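Home cooks wanted for the Tidstead Family Recipe Project

Do you make something at home that you learned by watching, and that has never been written down? We would love to cook with you!

Tidstead Community Kitchen is looking for 36 people to take part in its new recipe book, starting in September.

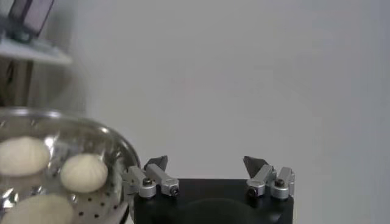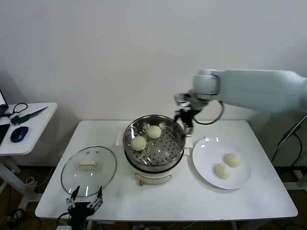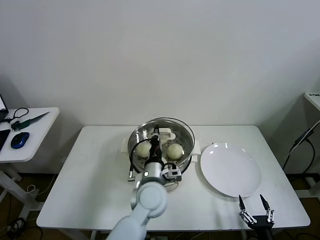 We want the everyday dishes, the ones you make when it's raining and the cousins are coming over. Soups, flatbreads, pickles, beans, the cake that always sinks a little in the middle (bring that one, please). It can be as plain as steamed buns, two at a time in a round steel steamer, and you do not have to be a great cook. If your measurements are "a handful" and "until it looks right," you are exactly who we're hoping to hear from, and we'll work out the amounts together while you cook.

What you'd be doing

One cooking session of three hours, with a writer beside you taking notes. After that, a short phone call to go over the draft. You'll see your pages before they go to print and can change anything you like.

What you get

A $61 grocery card, your ingredients paid for, two copies of the finished book, and lunch with whoever else is cooking that day. The lunches were the best part of our last book, Cleletti, and people are still trading jars from it.

Who can join

Anyone 18 or older who lives in or near Tidstead. You can cook and talk in any language; tell us which one and we'll find someone to help. Pairs are welcome and count as one place. Our counters can be lowered for anyone who'd like to sit.

How to sign up

Pick up a form at the Gurnilis Street library desk or call extension 1003 and ask for Lemlem Tefera. Tell us your dish, who you learned it from, and whether mornings (9:30) or evenings (5:30) suit you better. No need to send the recipe yet!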